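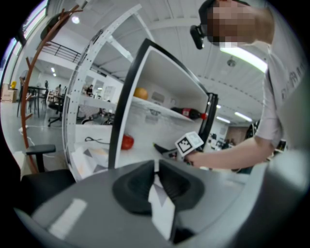 Cleaning fees should be in the nightly rate

By Kamala Amin

A vacation rental in Dunleavy is listed at one price per night. At checkout a cleaning fee is added, then a linen fee, then a booking fee. The guest pays a total that appeared on no search page. My position is that every charge a guest can't decline belongs in the rate.

Owners object that cleaning is a fixed cost. A two-night stay and a 13-night stay need the same turnover, so spreading the cost over nights undercharges the short guest and overcharges the long one. The arithmetic is correct. The remedy is also simple: set a higher rate for short stays. Hotels have priced by length of stay for decades, and most booking calendars already allow it.

I manage bookings for three owners on the Peststead side of the bay. In March we moved one unit, the upper floor at Pulleneck, to a single all-in rate. Its old listing showed a low nightly figure and a fee stack that came to $459 on any stay, long or short. Inquiries fell for the first few weeks, which I expected, as the search page sorts by nightly rate and ours had moved down the list. Abandoned checkouts fell further. By the end of summer the unit had booked as many nights as the year before, with fewer messages asking what the fees covered.

One unit over one season proves little. Emmett Calloway, who owns the unit next door, kept his fees and also had a good summer. He argues that guests have learned to expect the extra charges and add them in their heads. Some do. A family comparing six listings on a phone probably does not, and the ones who give up leave no record with the owner.

The sorting problem is real, and a single owner cannot fix it. The town licenses every rental and could require the full price wherever a unit is advertised. Until it does, the owner who quotes plainly gives up position on the page to the owner who doesn't. I would still make the change at Pulleneck again, and the other two units switch over this winter.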